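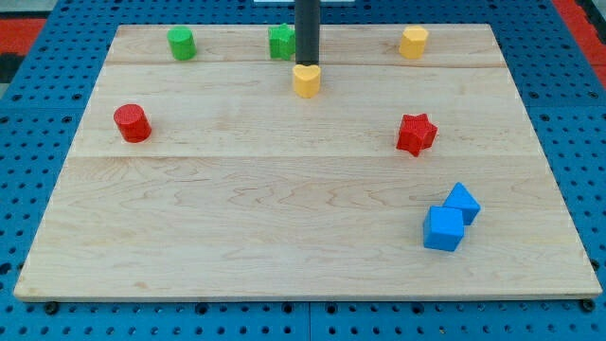
Cavo Board Station
Tabletop work surface and block set for recording teleoperated pushing episodes

Order code: CAVO-BS
Manufacturer: Mapplebeck
Page revised 2021-08-29

Overview

The Cavo Board Station is a fixed work surface for collecting demonstrations of planar pushing and block rearrangement. An operator drives the arm by hand controller while the station software records camera images, arm position and the text instruction for the episode. Recorded episodes are used as training examples for imitation learning.

The station is sold as a surface, a block set, a pusher and a recording license. The arm, the cameras and the host computer are supplied by the customer. Druvham can quote a complete cell on request.

Work surface

The board is light-colored wood, assembled from planks and screwed down to a blue perforated base. The seams and the grain are left visible. Customers who train on images alone have asked for a plain painted board, and one is available as CAVO-BS-P, but we recommend the wood version for general collection. Policies trained only on a uniform background have transferred poorly in our own tests.

The board stays where it is bolted. Do not loosen the screws to square it up by eye after calibration. If the board has to come off, run the full calibration again before recording. Episodes recorded on either side of a board change should be stored under separate session names.

Wipe the surface with a dry cloth at the start of each shift. Solvents and furniture polish change how far a block slides after contact, and the effect is large enough to show up in the data.

Block set

Blocks are solid-color prisms in red, green, yellow and blue. Shapes include the cylinder, star, heart, cube, triangular prism and a rounded polygonal form. Color and shape repeat across the set – there is a red star and a green star, a red cylinder and a green cylinder – so that an instruction has to name both attributes to pick out one block. "Push the star to the left edge" is ambiguous on a board that holds both, and the instruction editor flags it before the episode starts.

Replace a block when its edges are visibly rounded or its color has faded. Replacement blocks are sold singly by color and shape. Do not mix in blocks from other suppliers during a session.

Pusher

The pusher is a straight, dark cylindrical shaft that mounts to the arm flange and works vertically over the board. It has no moving parts and cannot grasp. All block motion comes from side contact.

Tip height is set once, during installation, with the gauge supplied. The tip should clear the wood over the full travel area and still meet the side of the lowest block in the set. A shaft that is set too high rides over a tipped triangular prism and leaves it where it was, and the operator usually compensates with a second stroke. Such strokes are hard to filter out later.

Recording software

Sillunance 2 runs on the host computer and handles session setup, instruction prompts, recording and review. Main functions:

Scatter prompt. Before each episode the screen gives a target layout for the blocks. Placement within a tolerance is accepted. Exact placement is neither needed nor wanted.

Instruction prompt. Instructions are drawn from a list of 259 templates, with color, shape and board region filled in at run time. Customer templates can be added as a plain text file.

Episode marking. The operator ends each episode with a foot switch and marks it complete, incomplete or discard. Incomplete episodes are kept by default. They are useful as negative examples and for training recovery behavior.

Relabeling. A long free-play recording can be cut into short segments and given instructions afterward by a second person. Marjan Zamani's application note, available from the support desk, covers segment length and wording.

Export. Images and arm state are written with a shared clock. Dropped images are logged and never interpolated.

Operator guidance

A new operator should complete 77 practice episodes before any data is kept. Short breaks matter more than long shifts. Tired operators fall into one approach direction and use it for every block, and the resulting policy does the same.

Vary the starting point of the shaft. Starting directly above a block is allowed, provided it is not the block named in the instruction every time. Leave some layouts with blocks close together, such as a cube with a prism right behind it, and some with a wide open area of board. Clustered blocks are slower to work with and make up the part of the data that most customers find they lack.

Blocks that leave the board end the episode. Mark it incomplete and reset.

License

The standard recording license covers one station and two named operators. Episode count is not limited. Review and relabeling seats are separate and may be installed on any computer that can reach the session store.

Ordering and lead time

CAVO-BS: board, base panels, block set, pusher, gauge, Sillunance 2 license
CAVO-BS-P: as above, painted board
CAVO-BK: replacement block, state color and shape
CAVO-PS: replacement pusher shaft
CAVO-RV: additional review seat

Stock items ship within the week. Painted boards are made to order and the next batch is due in December. Base panels are packed separately from the board.

Technical questions about mounting or arm compatibility: Todor Grgić, Mapplebeck applications. Include the arm model, the flange drawing and, if a station is already installed, the most recent calibration report. For session files larger than 500 MB, ask for an upload link before sending.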